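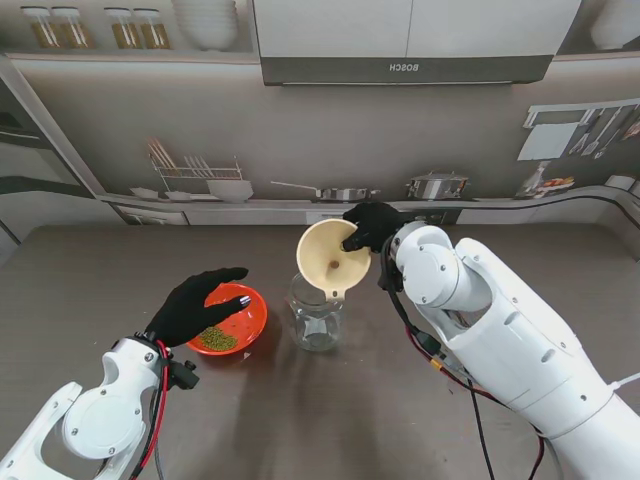

Food & Retail

Flilis to sell dry beans by weight at two stores

8 March 2024

Print this article | E-mail to a friend

Grocery chain Flilis will start selling mung beans, lentils and rice by weight at its Punura and Prudon stores later this month. Customers can bring their own jars or buy one at the counter.

The chain has carried dry goods only in sealed bags until now. Bags will stay on the shelves, and prices for them will not change.

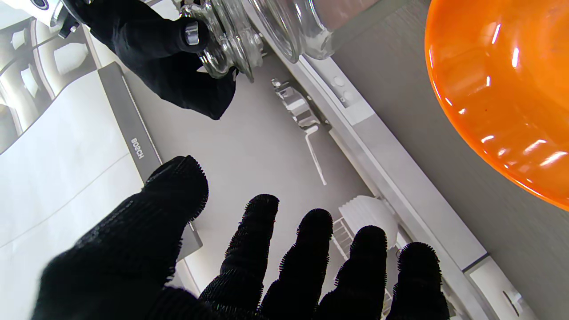

Black knit gloves with a nubby surface.

Jars must be clean and have a lid. Staff will weigh them empty at the service desk and mark the weight on a sticker.
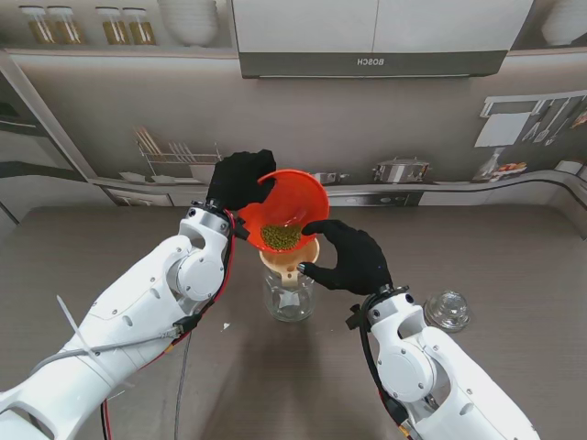
Judit Győri

The beans will come from Szénási, a wholesaler that already supplies the chain with flour. The supply deal runs for 30 months. Each store will begin with five kinds of beans and lentils, and more may be added if sales hold up.

Flilis said it will decide in the summer whether to bring the counters to its other stores. Shoppers with a store card will get 5 percent off loose goods through the end of March.

Contact the newsroom | All rights reserved | Back to top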